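Cup Shelf Tips From the Shared Workshop

Posted Jun 7, 2020 in Shop Notes

A few of you asked how the cup project is coming along, so I'm dumping everything I've learned so far onto one page. The short version: we're teaching a robot arm to put party cups away on a little shelf, and most of my headaches have had more to do with furniture than with robots. If you've ever built a jig or leveled a washing machine, you already know half of this stuff.

Buy more cups than you need

Plastic cups are cheap and they get beaten up fast. I started with one sleeve of 40 and went back for another inside a week. Get them in strong, plain colors. We tried clear ones first (Lev Kravets had a box left over from his sister's wedding) and the camera had a terrible time with them. Red, blue and green have been great, and it's so much easier to shout "no, the green one!" across the room.

Check that the cups come from the same batch, too. Two brands that look the same at the store can have slightly different rims, and then they jam when you nest them. I lost a whole evening to that one.
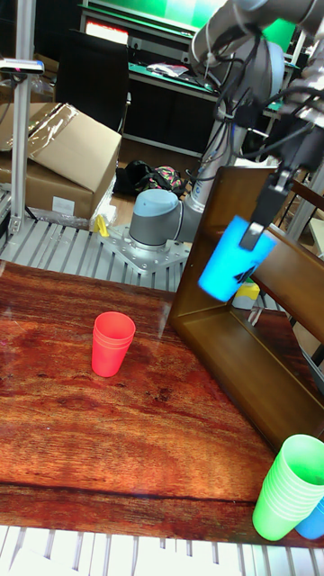
Grip strength is the next thing you'll fight with. Start softer than you think you need and come up in small steps. A thin cup squashes into an oval long before the gripper thinks it's holding anything, and an oval cup won't drop back into a stack. I write the setting on masking tape and stick it to my notebook, so that when Zoia Zakharchenko borrows the bench and changes everything I can get back to where I was.

The shelf is just a shelf

I spent way too long drawing a fancy shelf for this. What I should have done from the start is knock together a plain open box with one board inside. You want open fronts, square corners and no lip along the edge for a cup to catch on. A few things that helped:

Sand the front edge of every board. Even a small splinter will hook a thin rim.

Dry fit everything before the glue comes out. Mine was out of square the first time and I blamed the software for two days.

Turn the shelf a little toward the arm. Straight on looks neater, but a bit of an angle gives the wrist room to come in without knocking the side panel.
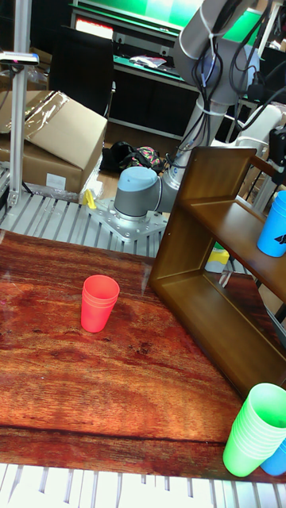
I also mark where the shelf goes with little corners of painter's tape. It gets bumped, I promise you. Somebody leans over to grab a screwdriver and suddenly every saved position is off by a finger's width – enough to send a cup to the floor. With the tape down it takes ten seconds to slide it back.

Tame your cables early

Strap the cables to the arm before you run anything at all. Leave a loose loop at each joint, then move every joint by hand as far as it'll go and watch where things pull tight. Use more zip ties than seems reasonable, snip the tails flush (those cut ends are nasty on the forearms) and keep a bag of spares nearby. Rostyslav Pylypenko likes hook-and-loop straps better and he may be right, but I had the ties.

Go in straight from above

For picking up a single cup, a straight-down approach has been the most reliable for me. One finger inside the rim, one outside, close gently, lift. Coming in from the side looks cooler on video and it tips the cup over about every time I get cocky. Stop above the cup for a moment first, then go down slowly. 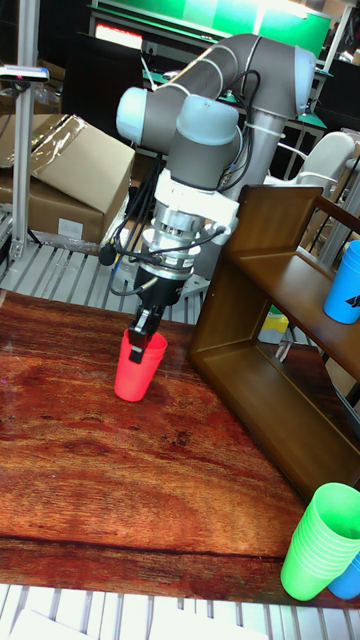 Watch out for shiny tables

I love a varnished tabletop, but glare is a real pain. If your camera gets confused at certain times of day, try moving a lamp before you touch any code. Lesia Ivanyshyn suggested a cheap bamboo placemat as a test surface, and it's a quick way to find out if the shine is your problem.

Clean with a barely damp cloth and skip the polish. A freshly polished table is slippery, and light cups go skating off at the lightest tap.

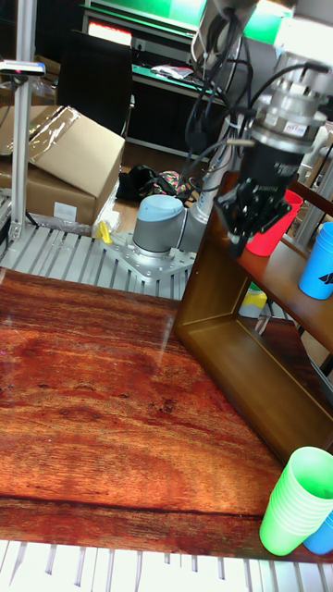 Last bit, on working near the thing. Keep the stop button where your hand already is, tie back long hair, and agree on one word that means everybody steps away. Ours is "soup," thanks to Yevdokiia Pavliuk. Run new moves at a crawl the first time, with the cups off the table if you're nervous.

I'm saving the stacking order stuff for another post, and I still owe you the cut list for the shelf. If you've found a cup that doesn't crack at the rim, leave me a comment!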